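# Small Parts, Slow Progress: An Interview with Faizal Raju

Faizal Raju has directed the manipulation program at the Sedgwick laboratory in Tirkham for five years. The program studies whether machines can take on the small repair and assembly tasks found in homes and on shop floors. He spoke with the newsletter in October.

Asked whether such machines are ready, Mr. Raju was direct. "For a fixed job on a fixed line, yes, and they have been for a long time," he said. "For a kitchen drawer or a repair bench, no. We can do parts of the work on a good day."
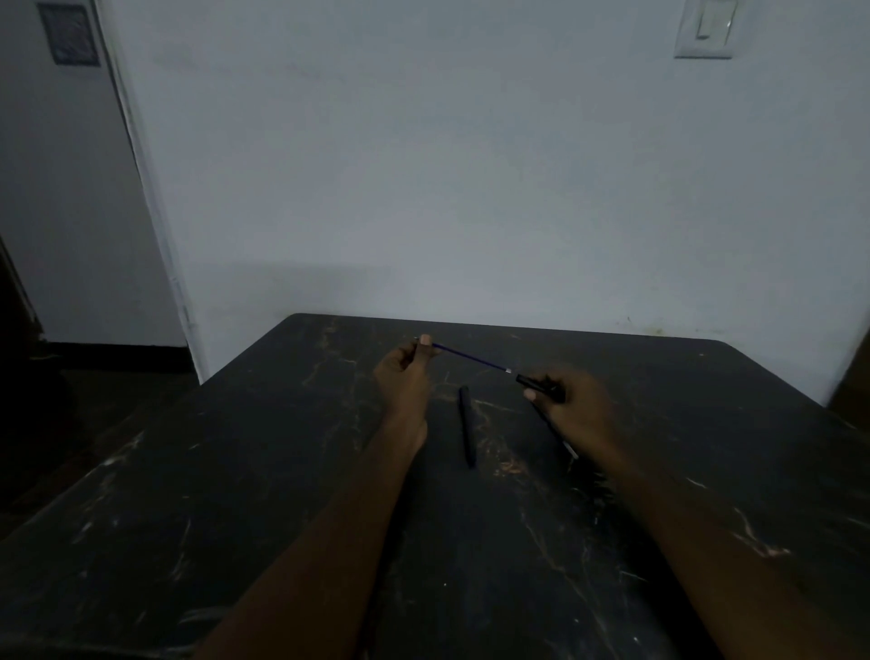

Mr. Raju's team keeps a list of 43 benchmark tasks, and taking a ballpoint pen apart is among those he considers hardest. "People laugh when I say that," he said. "But look at what the hands are doing. One holds the front section and the other pinches the refill at its far end, and both are up in the air with nothing to brace against." The barrel presents a separate problem. A black tube lying on a black, scratched tabletop offers a camera very little to work with, and the laboratory's vision software has often mistaken scuff marks for the edges of parts.

The laboratory has recorded 3,207 attempts at tasks of this type. Mr. Raju declined to give an overall success rate — he believes a single figure would mislead, as results vary widely with lighting and with the starting position of the parts.

His colleague Bảo Đoàn, who leads the work on touch sensing, expects folding and sorting to reach ordinary workplaces first. "Cloth forgives you," she said. "A thin tube bends or slips, and then you are looking for it on the floor."

A trial at the Kiststead packing site will begin next year and will cover bin sorting only. Repair work has been left out for now. Mr. Raju said he was comfortable with that decision. "I would like to see a machine change a refill without help," he said. "I would not promise anyone a date."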